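Huệ Vi
2021-12-29

ok so. kitchen table thread. people asked after the last one and I have 2 days off so here goes

the problem every winter is the same. table turns into storage. stuff comes out for the holidays, never goes back, and by now I'm eating toast standing at the sink

rule I'm trying this year: only things I touched this week get to stay on the butcher block. everything else has to find a shelf or go live at my sister's

toaster stays. obviously. two slots, black, does the job. I looked at the four slot ones at Carnik and they were 90 bucks and the size of a suitcase. no

also the cord on mine is short so it has to be on the right hand side or it doesnt reach. this decides the entire layout of the table and has for years

bowls – I keep going back and forth. I had a stack of white ones from Irkia and got rid of most of them in April, kept the colored ones. don't regret it. cereal looks better in pink, fight me

the placemat question. I had a set, the fabric kind, and they were always in the wash. always. switched to one big round woven one in the middle and now everything gets put down around it

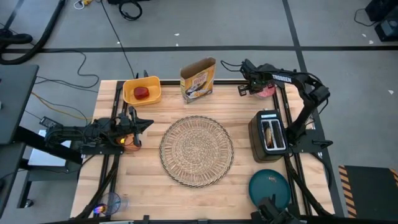 woven ones do hold crumbs tho. take it outside, flip it over, whack the back. do not soak it, I soaked my first one and the edge went wavy and never lay flat again

the braided edge is the part that goes first btw. if you're buying one in person run your thumb along the rim and look for loose ends

someone asked where it's from. the market in Braltirard, the stall by the bus stop, I don't know if it has a name. he wanted 200 for a set of six. I needed one. we had a long talk about it

next: bins. I was anti bin. a bin on a table is just a drawer you can see into

but a shallow one with rounded corners wipes out in a second, and it stops round stuff from rolling off onto the floor. so fine, one bin. yellow-orange, sort of matches the bowls if you squint

one bin is the limit. two bins and I stop knowing what's in either

boxes are the real enemy. any food box that gets opened stays open at my place, top up, going stale, for like a month. trying to either finish them or pour them into a jar the same day

the jars are 70 cents at the Diệp place if you bring your own lids. bring your own lids. I forgot twice and stood there holding lidless jars like a fool

wood care since I got three messages on it: mineral oil, old t-shirt, leave it overnight, wipe off whatever's left in the morning. thats it. I don't do the beeswax thing, tried it, felt sticky til spring

go with the grain when you wipe. especialy if there's grit on there from the toaster. I have a scratch from doing it crosswise and I see it every single morning

crumb tray!! pull it out. I know you haven't. mine had a whole raisin situation going on last week and I don't even buy raisin bread

q from the replies – do I put everything away at night. no. tried it for a week in April, hated it, I was just moving a toaster back and forth for no reason. now I pull things to the edges and leave the middle to the mat

other q, is a light wood table hard to keep clean. kind of? shows tomato, shows coffee, hides flour. I bake more than I spill coffee so it evens out

still undecided on the fruit. on the table it gets eaten, in the fridge it gets forgotten, but on the table it also gets weird by day four. opinions welcome, be nice

oh and measure your table before you buy a mat that size. I did not and had to move the toaster over, see above re: short cord

ok next up is the drawer under the stove. I haven't opened it all the way in a while. there's a baking sheet in there wedged sideways and I think it's load bearing

back later, laundry's done

Last updated 11:42 pm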